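Finally sorted the electronics parts (a long one, sorry)

Quick one before I have to go get Ira from practice. It will not be quick. I know myself.

So the parts. If you've read this blog for any length of time you know about the parts. The shoeboxes, the cookie tin, the bread bag full of heat shrink. I've been tinkering since college and I have never once thrown out a connector. My dad was the same with screws. He had baby food jars nailed by their lids under a shelf in the garage and I thought it was the most beautiful thing in the world, and then I grew up and kept my own stuff in a bread bag.

What set it off: I ordered the same voltage regulators again. Second pack this year, and when I went to put them away I found the first pack, unopened, under a roll of tape. $3 plus shipping, no big deal, but I stood there holding the two little bags and felt like a fool. So in May I told everyone I was doing the parts, and then I had to.

First night. Dumped everything on the dining table. Big mistake, we eat there. Ate on the couch until I'd cleared it, with a bowl in my lap and the cat very interested. If you are going to do this, do it on a table you don't need. I moved the whole mess down to the basement on cookie sheets, four trips up and down the stairs, and lost at least one tiny spring on the way. Heard it go. Never found it.

The sort itself. I started with way too many categories. I had a list! Resistors by value, capacitors by type, then switches, sockets, little motors, knobs, "things with a lens." I wrote labels for all of it on the label maker, which took a whole evening and a full cartridge, and then I hardly used any of them. What happens is you pick up a part, and it's sort of a switch but it's on a board, and the board has a socket, so where does it go. You stand there. You put it down again. An hour later you've got a heap in the middle called "hmm" and it's bigger than all the others.

Yiran Ren told me to stop it. She runs the repair evenings at the Gusham library and has done this for other people's dead relatives' garages, so I listen. Her rule is you sort by what you're going to do with it. Boards in one place, wires in one place, stuff to take apart, stuff to get rid of. Never mind the values. You can read the value when you need it. I said but what about the resistors and she said how many times last year did you look for a resistor and I said okay fine.

So that was the second weekend. Much faster. Some notes while I still remember them:

Do the wires first. They're the worst and they're tangled round everything else, and once they're gone the pile drops by half and you feel like a genius. I cut off anything with a cracked jacket. Anything longer than my arm got wound up and tied. The short harnesses, the ones with a plug on one end and bare ends on the other, I kept every single one, because those are the ones I always want and never have. Twist ties from bread bags work fine. Rubber bands do not, they go gummy after a summer in our basement and then you've got gum on your wires.

Line whatever tray you're working in with paper. Plain white printer paper. You can see the small bits against it, and if something sheds you fold the sheet up and tip it in the trash. I used the back of Ira's old math homework for a while, then kept reading the math. Got one wrong too. I mean I did, not Ira.

Metal tray is good for working on parts that are dead and unplugged. NOT good for anything with a battery in it. I shouldn't have to say that but I did it once with an old camera flash and I can still hear the noise. Batteries come out first, before anything, go in their own jar, ends taped.

Hold boards by the edge. The little parts on top will pop right off if you toss a board in a box on top of other boards, and I've killed a few perfectly good ones that way. If it's got tall capacitors on it then it goes on top of the stack, never in the middle. I put a bit of cardboard in between each one. Cereal box is the right thickness.

And keep like two good boards of a kind, max. I had a whole stack of the same doorbell board from when my brother in law redid his building, and what am I going to do, open a doorbell shop. They went to Yiran for her soldering practice night and apparantly the teenagers loved them.

The bins question. I get asked about this more than anything else on here, more than the bread even. I tried the tiny drawer cabinets, the kind with a wall of clear drawers, and they look wonderful and I hated them. You pull one drawer and it comes all the way out and lands on your foot and now you're sorting again. I tried egg cartons (no). I tried the Plarnier stacking boxes because my neighbor swears by them, and they're nice, they're solid, but the lids are so tight that I'd just leave stuff sitting on top of the closed lid and that's how a heap starts. If you have to open something, you won't. Or I won't.

Open bins. That's my whole advice. Bright ones, so you can find them on a messy bench, and no lids, and only a few. I got mine from the restaurant supply place on Pathirana Street and the man carried them out to the car for me. One for boards, one for wires, one for take-apart, one for out. A tray in the middle where the work is. Stuff gets pulled into the tray, dealt with, and goes back out to a side. When the tray's empty you can go to bed.

It took me so long to get there. When I closed up the last shoebox I had tossed or given away enough to fill the back of the car, and the shelf that used to bow in the middle has stopped bowing. 170 labels printed, by the way, the machine keeps a tally, and I'm using four of them. The bench is clear enough that I fixed the hall lamp down there just because I could. It was only the plug.

Things I still haven't solved: screws (sorry Dad). Phone chargers for phones we don't own. A bag of remotes. And the feeling when you get rid of a thing and then need it, which has happened exactly once so far, a little slide switch, and I was cranky about it all through dinner.

 Two bins each side, tray in the center, white table, paper down. A round red board and one of those short harnesses in the tray, which is about as much as I'd ever want in there together.

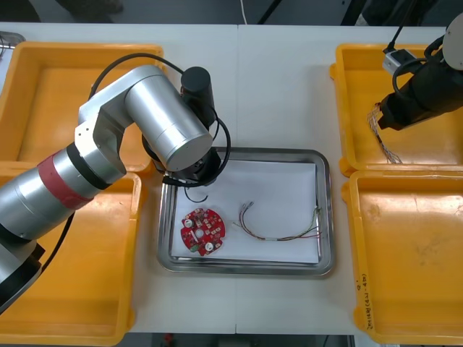

Filed under: Workbench & Tidying

Look how much easier it is to see those thin wires on the white paper. Red, green, brown, gray, you could pick out any of them without your glasses. On my old brown bench the brown one would be gone forever. And the yellow bins! I wanted yellow from the start. You can spot them from the bottom of the stairs.

The board is a nice one to practice the edge rule on. It's packed with tiny parts, with the two silver-topped capacitors sticking out as the ones you'd notice, so that's a top of the stack board for sure, with cardboard under it. It's got notches around the rim, too, so go easy with your thumbs. The harness would go to wires with me, no question, tied loosely around the middle so the bare ends don't snag on their neighbors.

One more thing on the tray, those raised edges matter. I used a flat baking sheet the first weekend and every time I bumped the table something rolled off it. Get one with a proper rim. The rounded kind is easier on your wrists when you're leaning in, and I lean in a lot, I'm at the age.

Next up is either the screws or the paint cans, I haven't decided. The paint cans are scarier. There's one at the back that's been there since before we bought the house and I'm not sure it's paint.

If you've got a system for remotes PLEASE leave it in the comments. And if you want doorbell boards, too late, they're gone.

OK it's 5:40 and I was supposed to leave ten minutes ago. Will fix typos later. (I won't.)

Recent posts
The bread bag confession
Hall closet, part 2
What I got wrong about pegboard
Rye loaf, again, this time with less water
Saying goodbye to the big desk
Basement shelf: before it fell down
A lunch you can make while the glue dries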